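Fórum de Robótica Estudantil > Manipulação > Projetos de disciplina

Gostuso: política de abrir/fechar gaveta piora quando a torradeira entra na bancada

popescu
22 mar 2026

Projeto da disciplina de manipulação, grupo orientado pela Leanne Wainwright. O Gostuso é a nossa tarefa de bancada de cozinha: abrir a gaveta, retirar um objeto, colocar na bandeja, fechar. Demonstrações por teleoperação, imitação pura, sem reforço. O conjunto tem 2.458 episódios gravados a 30 Hz, com câmera no punho, uma de cima e uma frontal.

O resultado com a bancada limpa é aceitável. Com os eletrodomésticos no lugar, a etapa de fechar degrada bastante. O erro típico: a garra desce atrás da torradeira com o ângulo de guinada errado, encosta na lateral da gaveta em vez do puxador, o limite de força dispara e o episódio termina. Abrir falha menos.
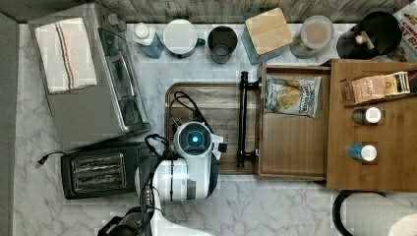

Vista superior da bancada, com o braço sobre a bandeja de madeira.

O que já foi verificado:
- sincronismo entre câmeras e estado das juntas, sem deslocamento relevante
- normalização das ações, refeita do zero
- aumento de dados com variação de brilho, efeito pequeno
- horizonte de predição menor, melhora a suavidade e não resolve o fechamento

O Mervin Hiebert, do mesmo grupo, acha que é cobertura insuficiente de dados. Eu acho que é oclusão. Queria opiniões antes de gravar mais, porque temos apresentação interna em abril e o tempo de bancada é dividido com outra equipe.

etel_k
Resposta a popescu

Na câmera superior o próprio punho cobre a região de interesse durante toda a aproximação. Isso vale para qualquer montagem zenital em que a base fica do lado de quem opera. A rede recebe um disco com luz azul no meio da imagem e quase nada da garra. Se a câmera de cima tem o mesmo peso das outras, ela contribui com ruído justamente no trecho crítico.

Sugestão: rodar uma ablação retirando uma câmera por vez, mesmos pesos iniciais, mesma semente. Custa três treinos. Sem isso a discussão entre oclusão e cobertura não sai do lugar.

Outra coisa: a gaveta na vista de cima aparece aberta, com o pacote de salgadinho dentro. Vocês variam o conteúdo? Um pacote branco e azul ocupando a gaveta é uma pista visual muito forte de "gaveta aberta". A política pode estar usando o pacote como indicador de estado.

mhiebert
Resposta a etel_k

Variamos, mas pouco. O pacote aparece em uma fração grande dos episódios de abertura. Nos de fechamento ele aparece menos, porque boa parte foi gravada logo depois de retirar o objeto. Pode ser exatamente o que você descreve.

Sobre cobertura, mantenho a minha posição. Os operadores fizeram o fechamento quase sempre pelo mesmo lado. Quando a torradeira muda alguns centímetros, não existe demonstração com a correção correspondente. Câmera melhor não cria trajetória que não está nos dados.

flonstead_lab
Resposta a popescu

Discordo dos dois em parte. Passamos por um problema parecido no semestre passado e a causa era a iluminação na câmera de punho. Em superfície de madeira envernizada o reflexo se move com a câmera. A rede aprende a correlacionar a posição da mancha com a altura da garra, o que funciona enquanto a luminária não sai do lugar. Depois que alguém muda a luz ou põe um objeto alto ao lado, a estimativa implícita de altura fica errada.

Aumento de brilho global não corrige isso, porque a mancha é local. O que funcionou para nós foi gravar com duas posições de luminária e aplicar manchas sintéticas com gradiente na imagem de punho durante o treino. 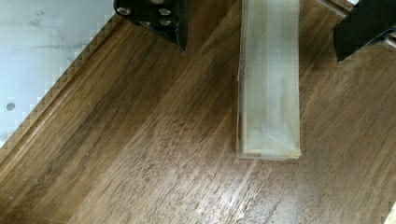
O teste é barato: congelar o braço a uma altura fixa, desligar a luminária, ligar de novo e comparar a ação prevista nos dois casos. Se a componente vertical mudar além do ruído normal da política, o reflexo está sendo usado. No nosso caso mudava o suficiente para a garra parar antes do contato. Também compensa olhar a compressão. Vídeo gravado com taxa baixa transforma borda chanfrada em escada, e a borda do tampo é um dos poucos elementos de referência que a câmera de punho tem quando está perto do plano.

popescu
Resposta a flonstead_lab

Compressão: estávamos gravando o punho com a taxa padrão do driver, bem baixa. Não tinha dado importância, já que a imagem é reduzida antes de entrar na rede de qualquer forma. Vou gravar um lote curto com taxa alta e comparar.

O teste da luminária faço amanhã. Duas dúvidas:

1. As manchas sintéticas eram aplicadas por quadro ou fixas por episódio?
2. A câmera de punho de vocês tinha exposição automática?

flonstead_lab
Resposta a popescu

Fixas por segmento curto, com deslocamento proporcional ao movimento do punho. Por quadro o resultado fica irreal e a rede aprende a ignorar só esse tipo de mancha.

Exposição travada. Com exposição automática a imagem inteira escurece quando o reflexo entra, o que é mais uma pista espúria. Trave também o balanço de branco.

rafa.cinematica
Resposta a popescu

Antes de mexer em rede: o fechamento precisa mesmo ser aprendido? A gaveta tem um grau de liberdade. Com a pose do puxador estimada uma vez, um controlador de impedância empurra ao longo da corrediça e termina por limiar de força. Isso é assunto de segunda semana de curso.

Imitação para um movimento prismático é desperdício de demonstração.

mhiebert
Resposta a rafa.cinematica

O enunciado exige uma política única para a tarefa completa. Controlador dedicado por etapa perde metade da nota do item. Concordo que em produto se faria como você disse.

rafa.cinematica
Resposta a mhiebert

Então usem o controlador como gerador de demonstrações. Ele grava a noite toda, com guinada inicial aleatória, e cobre justamente as correções que o operador não fez. O enunciado proíbe isso?

mhiebert
Resposta a rafa.cinematica

Não proíbe. Vou confirmar com a Leanne se dado sintético gerado no braço real conta como demonstração. Gravar à noite não dá, o laboratório exige alguém presente com o botão de parada.

etel_k

Cuidado com isso. Demonstração de controlador tem velocidade e ruído diferentes da teleoperada. Se misturar sem marcar a origem, a política vira uma média ruim entre os dois perfis. Coloquem um indicador de origem como entrada e fixem em "operador" na hora de executar, ou o contrário, mas escolham um.

popescu

Resultados da ablação. Treinos com a mesma semente, avaliação de 34 tentativas por configuração, mesma sequência de posições da torradeira:

- sem a câmera superior: fechamento melhora, abertura igual
- sem a câmera frontal: fechamento piora muito, abertura piora um pouco
- sem a câmera de punho: as duas etapas ficam inutilizáveis

O teste da luminária deu positivo. Com o braço parado, a componente vertical muda de forma consistente quando a luz apaga. Ou seja, etel_k e flonstead_lab tinham razão ao mesmo tempo, e a hipótese de cobertura continua aberta.
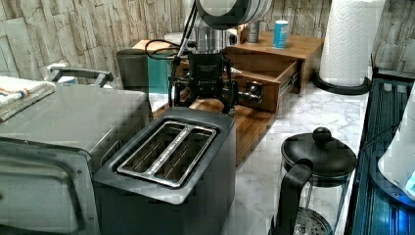
A calibração extrínseca da câmera frontal foi refeita antes desses treinos, com padrão xadrez preso à garra. O resíduo ficou dentro do que esperávamos. O que continua ruim é a geometria da vista: a torradeira fica em primeiro plano e a gaveta aberta está atrás dela, saindo para a direita. O puxador prateado ainda aparece, perto da garra, mas com a gaveta em outra posição a margem é pequena. Subir o suporte da câmera ajudaria, e nesse caso toda a calibração precisa ser repetida. A alternativa é deslocar a câmera para a direita, só que desse lado temos a prensa francesa em frente ao rolo de papel, e estamos testando profundidade como entrada extra. Jarra de vidro em mapa de profundidade vira buraco.

flonstead_lab
Resposta a popescu

Suba o suporte. Recalibrar leva uma tarde. Deslocar lateralmente troca uma oclusão por outra.

Profundidade eu deixaria de fora por enquanto. Além do vidro, o tampo brilhante da torradeira e o inox do forninho vão dar leitura instável, e você acrescenta uma variável antes de resolver a do reflexo.

rafa.cinematica
Resposta a flonstead_lab

Discordo quanto à profundidade. Para a corrediça ela é útil mesmo com buracos, basta mascarar leitura inválida e passar a máscara como canal. Fizemos isso com garrafa transparente e a rede tolerou bem.

flonstead_lab
Resposta a rafa.cinematica

Com garrafa isolada, sim. Numa bancada cheia a borda do buraco se move a cada quadro e a máscara passa a carregar pista de posição do objeto. É o mesmo tipo de problema do reflexo.

etel_k
Resposta a popescu

34 tentativas por configuração é pouco para afirmar que a abertura ficou "igual". Publique o intervalo de confiança junto. A diferença no fechamento sem a frontal pode ser grande o bastante, a da abertura duvido.

E falta cruzar com o conteúdo da gaveta. Rode a melhor configuração com o pacote dentro e com a gaveta vazia.

popescu
Resposta a etel_k

Certo. Os intervalos entram na tabela do relatório, e retiro o "igual" até lá.

Plano da próxima sessão, nesta ordem: exposição e balanço de branco travados, taxa de vídeo alta no punho, suporte frontal mais alto e recalibração. Profundidade fica desligada. Depois o cruzamento com e sem pacote, e só então demonstrações novas de fechamento, com guinada inicial sorteada e indicador de origem caso a Leanne aceite as do controlador.

mhiebert
Resposta a popescu

Ela aceita, desde que a proporção esteja declarada e que exista um treino só com dados teleoperados para comparação. Já separei a pasta. Falta escrever o sorteio da guinada, faço hoje à noite.

rafa.cinematica

Limite o sorteio pela folga real entre os dedos e a torradeira. Sortear em intervalo simétrico vai gerar colisão na primeira meia hora.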